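Drestbridge Home Guides
June. Words: Iraís Rosales. Checked by Eliécer Huaranga.

We use cookies to remember your reading preferences. Accept / Manage settings

Section 2: Preparing and painting a plain white wall

This section covers one interior wall in matt white emulsion, over plaster or old emulsion in sound condition. For bare new plaster, read the mist coat section first. For lining paper, go to the section on papered walls.

What you need

Sorkik matt emulsion, white
Fine filler and a flexible filling knife
Fine sandpaper and a sanding block
Sugar soap, bucket, two sponges
Medium-pile roller, tray and extension pole
Angled brush for cutting in
Dust sheets and low-tack masking tape
A lamp that can be moved about

Clearing and cleaning

1. Take down pictures, hooks and curtain rails. Pull furniture into the middle of the room and cover it.

2. Turn off the power at the consumer unit before loosening any switch or socket plate. Keep the screws in a labelled cup.

Caution: do not wash near a loosened plate until it has been screwed back and the wall is dry.

3. Mix the sugar soap as the packet says. Wash from the skirting upwards, then rinse from the top down with clean water. Change the rinse water when it goes cloudy.

4. Leave the wall to dry overnight. Outside walls and the area behind radiators can take longer.

Filling and sanding

5. Rake out cracks with the corner of the filling knife and brush away the dust.

6. Press filler in slightly proud of the surface. Fill deep holes in two goes and let the first harden fully.

7. Sand flat with a light circular motion. Wear a dust mask. If the house was built before the 1970s, test old paint for lead before any sanding.

8. Wipe down with a barely damp sponge. Touch filled patches with a little thinned emulsion so they don't show dull through the finish.

Painting

9. Stir the paint from the bottom of the tin. If one wall needs more than one tin, mix them together in a large bucket before starting.

10. Cut in along the ceiling, corners and skirting with the angled brush. Work in short lengths and roll up to them while the edge is still wet.

11. Load the roller evenly and run off the extra on the ridges of the tray. Start at the window side. Roll in overlapping strips from ceiling to skirting and finish each strip with a light stroke in one direction.

Note: do not go back over paint that has begun to dry. It drags and leaves a rough band.

12. Let the first coat dry for the time on the tin, then look it over before the second. Switch off the ceiling light and shine the lamp along the wall from one side. Shadow falls differently across a white surface as the lamp moves, so shift it a few times before deciding that a patch is uneven. A faint mottle is normal with a medium-pile roller. Ridges and drips should be sanded back and wiped.

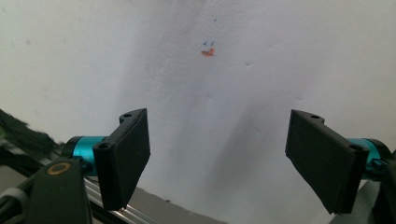
13. Apply the second coat in the same way, starting from the same side.

14. Pull the masking tape off slowly, at a low angle, while the second coat is still slightly soft. If it has already set, run a sharp knife lightly along the edge first.

15. Refit switch and socket plates once the paint is hard. Turn the power back on last.

Storing what is left

Wipe the rim, press the lid down all round and write the room on the side. Keep the tin away from frost. Wash the roller in cool water and stand it on end to dry.

Next: Section 3, Skirting boards and door frames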